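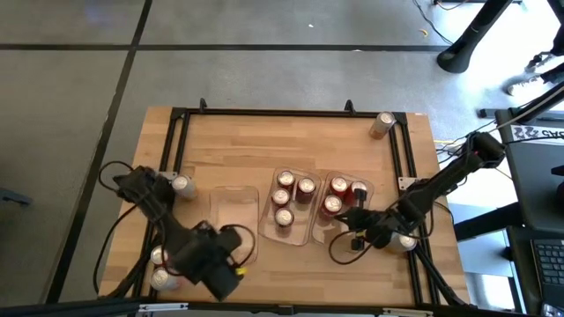
My project was on why people in Lurkness buy the soda they buy, and wow, I had no idea how much my classmates care about this stuff! I started in September with a survey of 20 questions (too many, I know, Ms. Pearce warned me) and handed it out at school and outside the grocery store on Umelbridge Road. I gave out 700 copies and got 487 back, so I was pretty happy.

The big question was whether people pick a drink for the taste, the price or the packaging. Almost everyone said taste. Then I did a blind test with 3 colas in paper cups and loads of people couldn't find their own favorite, including my partner Cameron Rennie, who is still mad about it.

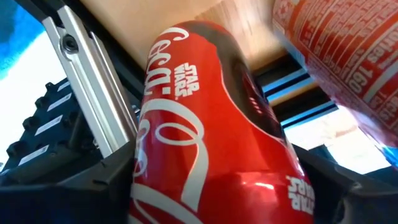
Price mattered way more to adults than to kids. The store brand, Fivusley, did great with parents and terribly with anyone under 16. One kid wrote "tastes like a coin" in the comments box and I put it on my poster.

If I did it again I'd cut the survey in half and run the taste test in the morning, before everybody has had lunch.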